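Cable Drop-Off: Common Questions

Which cables does Radeo accept?

Charging cables, USB leads, power cords and headphone wires. Working or broken, any length. We do not take loose batteries or power banks.

Do I have to untangle them first?

No. If two cords have knotted together, bring them as they are. We separate them at the sorting table and check the connectors there.

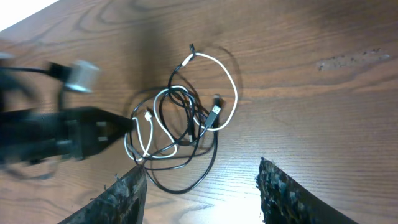
How should I store cables I want to keep?

Coil each one on its own in a loose loop and fasten it with a strip of hook-and-loop tape. Don't wind it tightly around a charger. Keep black and white cords in separate bags if you have a lot of them.

Is there a limit?

100 cables per visit. For larger amounts, ask for Jadwiga Zieliński at the front desk.

What happens to them?

Cables that pass testing go on the free shelf for 14 days. The rest are sent out for copper recovery. The next pickup is in June.

Page updated May 23, 2022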